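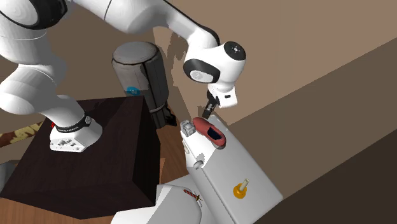 *Simulated view: the arm on its table, gripper over the toe of the red shoe.*

# Nilletti tidy-up set

Simulated pick-and-place episodes for a single white arm with a two-camera setup, made for a home build in a shared workshop. The real arm is bolted to a bench at the Bremow workshop. The simulated one stands on a dark table in a room with a plank floor and a brown wall. I train on the simulated episodes first and then try the result on the bench.

Current version: 3, January.

## What is in it

| Item | Value |
|---|---|
| Episodes | 3158 |
| Held-out episodes | 540 |
| Room layouts | 40 |
| Control rate | 10 Hz |
| Object models | household items, scanned or downloaded |

Every episode has one instruction, one target object and one goal position. The other objects are clutter and stay where the layout file puts them unless the arm knocks them. Small items are placed on pale surfaces and on the table top. Larger things in the room are there to block the view or get in the way of the elbow.

The red slip-on shoe is the most used target. It is a good test for the gripper as it can be taken by the edge of the opening or across the toe, and the two grasps need quite different wrist angles. Label them `rim` and `toe` if you add your own.

## Folder layout

```
nilletti/
 episodes/ one folder per episode
 layouts/ room files, numbered from 00
 objects/ meshes and textures
 splits/ train.txt, heldout.txt
 tools/ replay and checking scripts
```

Each episode folder holds `joints.csv`, `gripper.csv`, `meta.json` and two folders of stills, `side` and `wrist`. Joint angles are in radians. Gripper opening is a number from 0 (closed) to 1 (fully open). Positions are in metres, measured from the centre of the arm base.

## Running a replay

You need Python 3.10 or later and the Drestum simulator package, which is in `tools/requirements.txt`.

```
pip install -r tools/requirements.txt
python tools/replay.py --episode 839
```

Episode 839 is short and loads quickly, so use it to check your install. If the arm appears but does not move, the joint names in your arm file are probably in a different order. Set the order in `tools/joint_map.yaml` and run it again.

To render without a window, add `--headless`. Stills go to `out/`.

## How the motions were made

The paths come from the Rissanen planner, with small random changes to the start pose and the approach height. Episodes where the target ended up outside the goal area were kept and marked `success: false` in `meta.json`. Filter them out if you only want good runs. I train with them in.

Held-out episodes use object positions that do not appear in the training list. They share the same rooms, so they tell you nothing about how a model copes with a new one.

## Known problems

- Some small objects have poor textures and look like smooth lumps from the side camera.
- Soft things are modelled as rigid. The shoe does not bend when gripped.
- Contact between the gripper fingers and thin objects is unreliable. Sticks and strips can jump when touched.
- The side camera loses part of the arm when the elbow is high.
- Layout 17 has a missing floor collision mesh. Anything dropped there falls through. Skip it until it is fixed.

## On the real bench

The bench arm runs slower than the simulated one. I cap it at a quarter of full speed and keep the stop button within reach. The shared workshop asks for the power to be off at the wall when you leave, so the arm has to be homed at the start of each session.

Please do not run these episodes directly on hardware. The table height and the obstacles will be different in your room.

## Licence

Episodes and scripts: CC BY 4.0. Object models keep their own licences, listed in `objects/LICENCES.md`.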